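Kit de pinces portatives Fatis : retours après installation ?

kerkemitz_b
Nous avons reçu le kit Fatis en février : deux pinces à main, cubes de marqueurs, câbles, licence Vokuvbridge pour l'export. Prix catalogue hors capteurs. Sur 366 enregistrements, 323 passent la validation du logiciel. Le reste est rejeté pour perte de suivi. Valeur normale ou défaut de calibration ?

Qudah
Normale avec le profil d'usine. Refaire la calibration de chaque cube séparément, puis relancer l'export en version 3. La notice mélange les deux procédures.

plm_74
Pas d'accord. Un rejet pareil vient de l'occlusion des marqueurs, la calibration n'y change rien. Vérifie l'angle du poignet à l'approche de l'objet. Pour un kit vendu comme prêt à l'emploi, c'est au fournisseur de documenter ce point.

kerkemitz_b
Calibration refaite, cube par cube. Le taux ne bouge pas sur les objets posés haut. Au sol, je n'ai pas encore assez d'essais pour conclure. Configuration actuelle, assiette et aubergine au sol, mâchoires ouvertes, câble en boucle au poignet gauche :
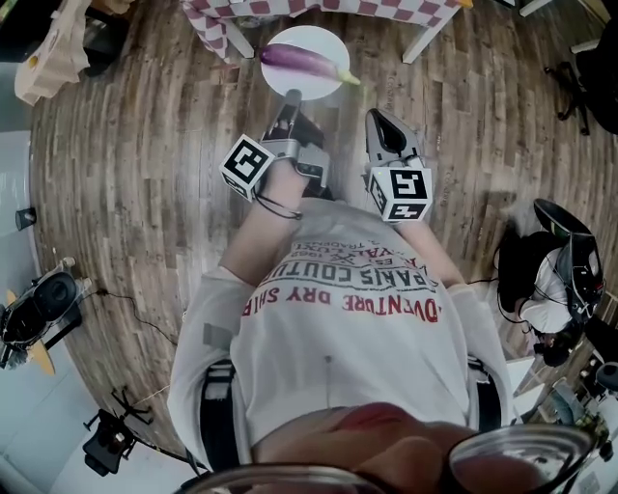
Margit Medve
Le câble est le vrai point faible de cette offre. Chez nous le connecteur a pris du jeu après 191 prises et le support a proposé un échange payant. Je déconseille la formule sans maintenance.

Qudah
Échange gratuit de mon côté, même formule. Il faut joindre le journal Vokuvbridge à la demande, sinon le dossier est classé en usure.

plm_74
Ce n'est écrit nulle part dans le contrat. Je maintiens pour l'occlusion.

kerkemitz_b
Journal envoyé au support. Je posterai leur réponse.

Contact | © Forum Kerkemitz | Haut de page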